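Search this site Go

Home | Dating | Living Together | Long Distance | Breakups | Contact

How to Talk About Moving In Together

Last updated: 6 July 2024

Most couples drift into living together. One of you has a lease running out, the other has a spare closet, and by November there are two toothbrushes and one set of bills. Sometimes that works fine. It works better if you sit down first and talk through the parts that cause fights later. These steps are for couples who have been dating for a while and think they are close to sharing a home.

Step 1. Decide on your own first

Before you bring it up, write down why you want to do it. Saving money is a fair reason, and so is being tired of driving across Allcombe at eleven at night. Neither one tells you whether you want to be with this person every evening, including the evenings when they are in a bad mood. If the money is the only thing on your list, wait.

Write down what you would miss about living alone as well. You will need this list in Step 4.

Step 2. Pick a plain time to bring it up

Do not do it in bed, in the car, or in the middle of an argument about who always has to drive. Say something simple a day ahead: "I'd like to talk about whether we should live together. Can we do that tomorrow after dinner?" Your partner gets a night to think, and you don't get an answer given out of surprise.

If the answer is "not yet," ask what would need to change. "I want to finish school first" is a real answer. "I don't know, let's see" three times in a row is also an answer, though a less pleasant one.

Step 3. Say what it means to each of you

For some people, moving in is a step toward marriage. For others it is a nicer way of dating. Both are fine, but a couple with one of each will have a hard second year. Each of you should finish this sentence out loud: "If we move in together, I expect that in two years we will be..."

Let the other person finish before you respond. If the answers don't match, you don't have to break up. You do have to stop looking at apartments until you have talked more.

Step 4. Go through daily life

Work down this list together. You don't need to agree on everything the first time.

- What time each of you goes to bed and gets up
- How often friends or family can stay over, and how much notice is fair
- How much time alone each of you needs, and where you will get it
- Who cooks, who cleans up, and how clean is clean enough
- Pets
- Noise, TV, and phones at the table
- What happens when one of you works from home

Time alone gets skipped more than anything else on the list. If you like an hour of quiet after work, say so now. Your partner can live with a closed door if they know it has nothing to do with them.

Step 5. Sort out whose things go where

When one person moves into the other's place, the one who moves often feels like a guest for months. Clear real space before moving day. Half the closet, half the bathroom cabinet, and at least one piece of furniture they picked. Small pieces count too, such as a desk shelf or a lamp.
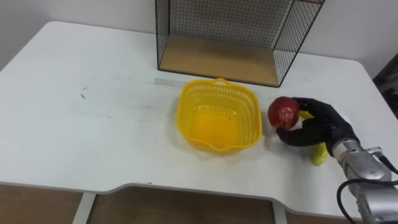

A black wire mesh shelf with a wood base, on a white table.

If you both own the same thing, keep the better one and store the other for six months before you sell it. Arguments about two couches are usually about whose home it is. A new place for both of you avoids some of this, if you can afford it.

Step 6. Put the money on paper

Use real numbers. Say you find a two-bedroom on the Narel side of town for $2260 a month, with utilities at $187. An even split is $1130 each for rent and $93.50 each for utilities. If one of you earns a lot more, an even split may leave the other with nothing at the end of the month, and you may want to divide it by income. Either method is fine as long as you both chose it.

Then settle these:

- Who pays the deposit, and who gets it back
- Whether you will have a joint account for bills (keep your own accounts as well)
- How you will handle groceries
- Whether both names go on the lease

Both names should go on the lease in most cases. Check with the landlord before you sign, and read the part about what happens if one tenant leaves early.

Step 7. Talk about the bad ending

This one is uncomfortable and takes ten minutes. If you break up, who stays? Who pays until the lease is over? Who keeps the dog? Write it down and put it somewhere you can both find it. Talking about it doesn't make it more likely – it just means you won't be working it out while you are both upset.

If you own the home and your partner is moving in, talk about whether they are paying rent or helping with the mortgage. The law treats these differently from place to place, so ask someone local who knows.

Step 8. Try it out

Spend two full weeks at one place, with work, laundry and a grocery run included. A vacation doesn't count. At the end, each of you names one thing you liked and one thing that bothered you. If "you leave cabinet doors open" is the worst of it, go ahead.

Step 9. Check in after the move

Set a date four weeks after moving day and go back over the Step 4 list. Change what isn't working. Do it again after three months. Keep it short, and do it over a meal if that is easier.

If you get stuck

Some couples can't get past Step 3 or Step 6 without a fight. Stop for the day and come back to that one question later, on its own. If it goes the same way again, a few sessions with a couples counselor cost less than breaking a lease.

Home | Dating | Living Together | Contact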